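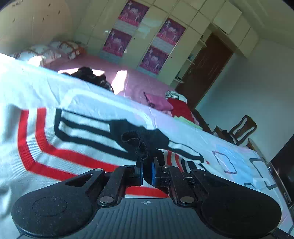 Figure 1. The two beds in the sorting room, with clothes on the pink sheet and the printed bedspread in front.

Sorting Clothes on the Bed: A Study of Small Laundry in a Shared Room
Project report, Home and Textile Studies, Brotley College

1. Introduction

In our student house many people have the same problem. The laundry comes back from the line, it is put on the bed, and it stays there until night. Then it moves to the chair. I wanted to study why this happens and if a simple order of work can make it shorter. My project looks only at the sorting and folding, and it does not include washing or ironing.

The room belongs to Thongdee House, where I live during the study year. It has two beds with a space between them. In the morning the sun comes strongly on the pink sheet, and for this reason I did most of the work before 11 a.m. In strong light it is easier to tell black from navy, and this was one of the main difficulties in my first trials.

2. Materials

The clothes were normal clothes from the house, and I did not buy anything new for the project. During the trials I sorted 822 pieces in total. I divided them into 7 groups: socks, underwear, T-shirts, trousers, warm clothes, bed linen, and a last group which I called "small and soft." This last group is for things like cloth bags, scarves, and fabric pieces which do not keep a shape when they are folded.

For writing the results I used a notebook and the free timer program Flikine. The finished piles were put in flat boxes of the type Tastard, one box for each group.

3. Method

I compared two ways of working. In the first way, which I call "pile first," all clothes are put in one heap on the bed, and the person takes the piece on top, folds it, and puts it in its group. In the second way, "spread first," the clothes are laid apart over the beds before any folding starts. Each trial had 30 pieces. A trial finished when all pieces were folded and in the correct box.

I also wrote down every mistake. A mistake was, for example, a sock with the wrong partner or a T-shirt in the group of underwear.

4. Observations

The dark clothes were the slowest part in both ways of working. When black and brown pieces lie together in one heap, the hand takes two pieces and the eye thinks it is one. I had to shake the heap open many times. Fuzzy fabric was also difficult, because it holds to other fabric and comes out already crumpled.

Socks were a different problem. A plain sock can be matched with almost any other plain sock, and I made many wrong pairs in this way. Striped socks were easier.

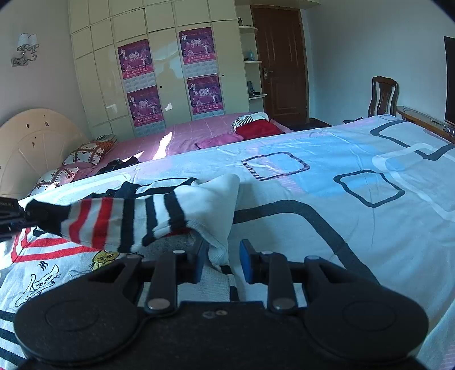

With navy and red bands on a white leg, the partner can be found from the colors and also from the distance between the stripes. The background is important too. On a bedspread with a big print, a striped sock is not seen so fast, and on the pink sheet I found it sooner. After the first week I moved all sock work to the pink bed.

5. Results

"Spread first" took more time at the beginning, but the folding after it was quicker and I made fewer mistakes, mostly in the sock group. "Pile first" was better only when almost all the pieces were of one kind, for example a load of T-shirts. For the "small and soft" group I could not find a difference. These things were slow in both ways, and I believe they should be rolled and not folded.

6. Limits of the project

I did all trials alone, and I became faster with practice. The later trials are therefore not fully equal to the first ones. The room was also used by other people in the afternoon, so I could not leave the clothes on the beds between two trials. If I continue the project in July, I will repeat the sock trials on a plain white sheet and add towels as a separate group.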